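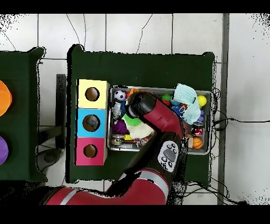 The sorting project at Plolano began as an entry for a student competition and then outlasted it. The competition rules asked for a single arm, a mixed container of objects and three destinations. The club kept the format after the event ended in March and has been working through the failures since.

"The tray is the hard part," says the club's software lead, a third-year student who asked to be identified by role. "Placing into a box with a round hole is a fixed target. We calibrate it once per session. The tray changes after every pick, and every pick moves something we weren't aiming at."

Grasp planning runs in Truva, a package the club wrote over two semesters. It takes a depth image, rejects candidates too close to the tray rim, and ranks the rest. A full attempt is logged from the first plan to the release. The log now holds 714 attempts, sorted by object type and by cause of failure.

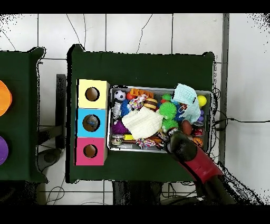 Spiky balls were expected to cause trouble and did not. The spikes give the fingers something to close on, and a grasp that lands off center usually holds. Knitted fabric is worse. It has no stable center, it hides what is under it, and it can drag a neighboring toy along.

"We had a version that treated cloth as one rigid object," the software lead says. "It would plan a grasp on the middle and lift half the tray. Now we plan on a fold, if the depth image shows one. If it doesn't, we skip the cloth and come back."

Missing depth readings are the second large category. Shiny surfaces return little, and the edges of objects drop out. The club's first fix was to fill the gaps by averaging, which produced surfaces that did not exist. The present version marks them as unknown and lowers the score of any grasp that crosses one.

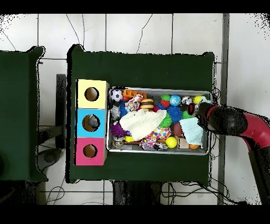
*The gripper over the upper right corner of the tray, with the three boxes at left.*

The mechanical lead is a second-year student who joined from the Fustbridge summer course. She rewrote the approach motion, which used to come in at a slant and strike the rim.

"It comes down vertically for the last 7 centimeters," she says. "That costs time. I would take the slower cycle over re-seating the tray after a collision."

She also set the rule that the arm stops after three failed grasps on the same object. Before that, one run spent most of an evening on a can.

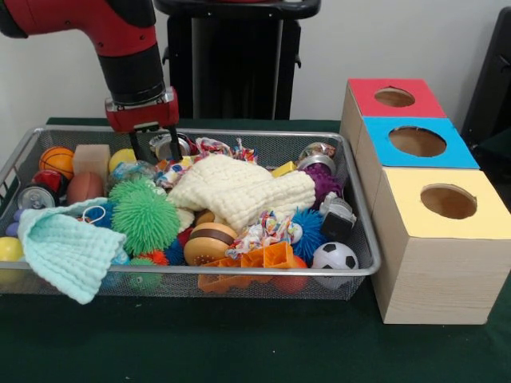

**Plolano Robotics Club, Manipulation Team**

Cans remain on the list of open problems. On its side, a can will roll if one finger touches first, and the force limit does not react quickly enough to prevent it. The team is testing a slower close with a pause at first contact, using a controller called Vi. In its latest batch, Vi completed 73 percent of can grasps.

"I want 2,000 logged attempts before we change the fingers," the mechanical lead says. "Otherwise we won't know which change did what."

New members start on log review and move to the arm after they have labeled one full session. The club meets at 6 p.m. and resumes in September.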